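Rough and Smooth: What a Surface Is

Nukcombe Science Pages, sheet 3847
Text: Folasade Iyamu. Checked by Tanko Tamuno.
Reading level: 9 to 12
Last changed Mon 22 March

What the word means

A surface is the outside of a thing. It is the part that meets the air, the water or another object. A brick has six main surfaces. A ball has one. A sheet of paper has a front, a back and four very thin edges.

Surfaces have a shape, such as flat or curved. They also have a texture. Texture means the small ups and downs that you can feel with a finger or see when light falls on them. A surface with large ups and downs is called rough. A surface with small ones is called smooth.

No ordinary surface is perfectly smooth. A window pane feels smooth because its bumps are too small for your skin to notice. Under a powerful enough microscope the glass has hills and valleys too.

Peaks and valleys

Engineers use two words when they talk about texture. A high point is a peak. A low point is a valley. The distance from the top of a peak to the bottom of the valley next to it tells you how deep the texture is. The distance from one peak to the next tells you how closely the bumps are packed.

Two surfaces can have the same depth and still feel different. Corduroy cloth has long ridges that all run the same way. If you stroke along the ridges it feels smooth, and if you stroke across them it feels ribbed. Orange peel has dents in every direction, so it feels the same whichever way you stroke it.

How light shows texture

Light travels in straight lines. When it reaches a very smooth surface, most of the light that bounces off goes in one direction. This is how a mirror works. It is also why you sometimes see a bright spot on a polished floor – the lamp is being reflected towards your eye.

When light reaches a rough surface, it meets many small slopes which face different ways. Each slope sends the light in its own direction. The light is scattered, and the surface looks dull. The scientific name for this is diffuse reflection. The mirror kind is called specular reflection.

Bumps also make shadows. If a lamp is straight in front of a wall, the shadows are short and the wall may look flat. If the lamp is off to one side, each bump is bright on the side nearest the lamp and dark on the other. Plasterers use this when they check their work. They hold a lamp close to the wall and look along it.

Indoor surfaces

A house contains many textures. Some are there for looks and some are there for use.

Plaster can be made flat with a steel trowel, or it can be given bumps while it is still soft. Stucco is a wall coating that often has a bumpy finish. Small cracks and marks are harder to see on a bumpy wall. Dust, however, settles in the valleys, and a cloth does not reach them easily.

Table tops are usually smooth. A cup stands level on a smooth top, a pencil does not go through the paper, and spills can be wiped away. Marble is one material used for this. It is a rock, formed when limestone is heated and squeezed deep underground over a very long time. When it is first cut it is dull. It has to be ground and polished before it shines. 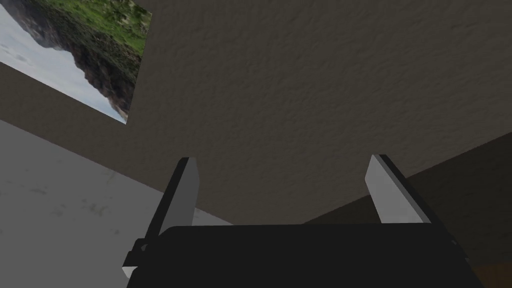
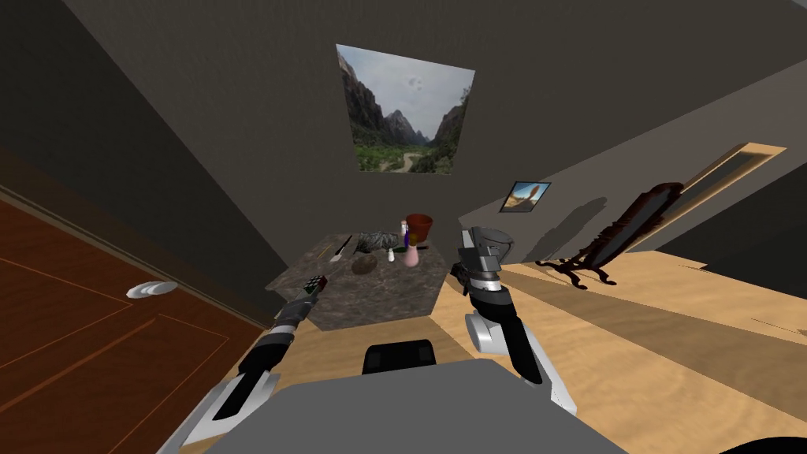
First picture: a bumpy surface, with a landscape hung against it. Second picture: a table with a marble top.

How a surface is made smooth

To make a surface smooth, you remove the peaks. One way is to rub it with something that is covered in hard grains. These grains are called an abrasive. Sandpaper is paper or cloth with an abrasive glued to one side.

Sandpaper has a number printed on the back. This is the grit number. A low number means large grains and a high number means small grains. Large grains cut quickly and leave deep scratches. Small grains cut slowly and leave scratches that are very shallow.

A person polishing a piece of stone begins with a low number and moves up. At 600 grit the stone feels smooth to the hand but may still look dull. At 2000 grit it may begin to shine. A last rub with a polishing powder makes the remaining scratches smaller still.

Each step removes the scratches left by the step before. If you miss steps out, the deep scratches stay, and fine paper will take a very long time to remove them.

Friction

Friction is the force that slows things down when they rub together. When one rough surface is pushed across another, the peaks catch. Sandpaper rubbed on sandpaper is hard to move for this reason.

It would be easy to think that smoother always means more slippery. This is often true but there are exceptions. Two very flat, very clean pieces of metal can stick to each other, as so much of one surface is touching the other. The soft rubber of a tyre grips by pressing itself into the small valleys in the road.

Water changes friction too. A thin layer of water can keep a shoe from touching the floor, and then the shoe slides. Floors near swimming pools are given a rough texture so that the peaks poke through the water.

Texture and sound

A hard, smooth wall sends sound back clearly. This is one cause of echoes in empty halls. Soft materials full of tiny holes, such as carpet and curtains, soak up some of the sound. Very large bumps can scatter sound in different directions, in the same way that small bumps scatter light.

Test it: surface rubbings

You will need:
thin white paper
a wax crayon with its wrapper removed
a pencil for labels

1. Choose a surface. Ask first if it is not yours.
2. Lay the paper on it and hold it still with one hand.
3. Rub the side of the crayon lightly over the paper. The wax collects where there are peaks and misses the valleys.
4. Write the name of the surface on the back.
5. Repeat with at least 2 more surfaces and put the rubbings in order, from roughest to smoothest.

Asabe Adeyemi's class tested brick, tree bark, a cork mat and a glass door. The glass door gave an even patch of colour with no pattern. The bark gave the darkest lines and tore the paper twice.

Words used on this sheet

Abrasive: a hard material used for rubbing others down.
Diffuse reflection: light bouncing off in many directions.
Friction: a force that acts against rubbing or sliding.
Grit number: the number that gives the grain size of sandpaper.
Specular reflection: light bouncing off in one direction, as from a mirror.
Texture: the small ups and downs of a surface.

Next sheet: Why Wet Cloth Looks Darker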